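Home | Work Cells | Checklists | Fault Reports | Contact

Gripper Inspection After Dropped Utensil Fault
Posted in July by Vasylyna Hladun

Cell: Hemus, table station
Task: chopsticks and tray, with place setting
Tool: two-finger gripper, Tronex controller
Status: returned to use with limits, see item 9

The fault came up at 2:40 p.m. The gripper closed on a chopstick over the tray, reported a good grasp, and let go partway through the lift. The controller did not stop. It carried on to the next move with its fingers closed on nothing, and the operator hit the stop button. No one was hurt and no dishes were broken.

1. Stop button. PASS
Pressed from both operator positions. Power to the fingers dropped each time. The button label is worn and should be replaced.

2. Finger mounting screws. PASS
All tight. I marked them with paint pen so the next person can see any movement.

3. Finger pads. FAIL, corrected
The left pad had a polished strip where thin items get held. Both pads replaced from the Undura spares box. Do not swap only one. A new pad against a worn one pulls the item sideways.

4. Finger alignment. PASS
Closed on a paper strip at the tip, middle and base. Even hold at all three.

5. Work area. PASS with comment
Tray flat on the table, bowl on its saucer with the spoon in it. The table should be wiped down before each session.
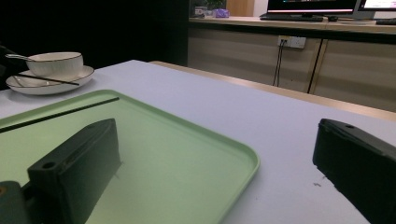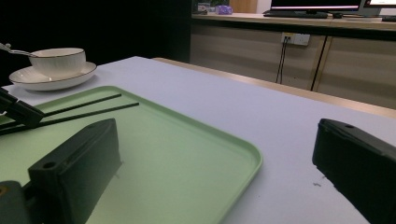
6. Grasp check setting. FAIL, corrected
This was the main cause. The minimum width for a good grasp had been set to zero, so fully closed fingers counted as holding something. The setting was changed for a Pyo test and never changed back. It now has a floor, and a closed reading during a lift stops the arm.

7. Loss-of-grip stop. PASS after change
Ran 33 lifts with a chopstick and pulled it out by hand partway up on every one. The arm stopped each time. I stood outside the reach line and used the long tongs. Please do the same. Fingers stay out of the gap while the drive is live.

8. Cable strain and connectors. PASS
One tie at the wrist was too snug and was recut with more slack. No damage to the jacket.

9. Speed limit. CHANGED
Lift speed is held at 80 percent of the normal setting until the pads have done 500 cycles. Look at the pads again at 200 and write down what you find, even if it is nothing.

10. Log review. OPEN
The log shows two earlier closed readings that nobody reported. They may be the same fault. I need the operator notes from those runs before I can close this out.

Comments

The old checklist had a line for pad wear but nothing for the grasp check setting, which is how a test value stayed in place through three handovers. I have added it to the start-of-shift sheet. Write the number down. A check mark is not enough, because it doesn't tell the next shift what you saw.

If a utensil drops, press stop first and pick it up second. Leave the tool where it is until the reading has been copied from the screen. Resetting clears it.

Item 10 stays with me. Spare pads are down to one pair and more are on order.

Questions about this checklist: Vasylyna Hladun, Hemus cell desk | Back to top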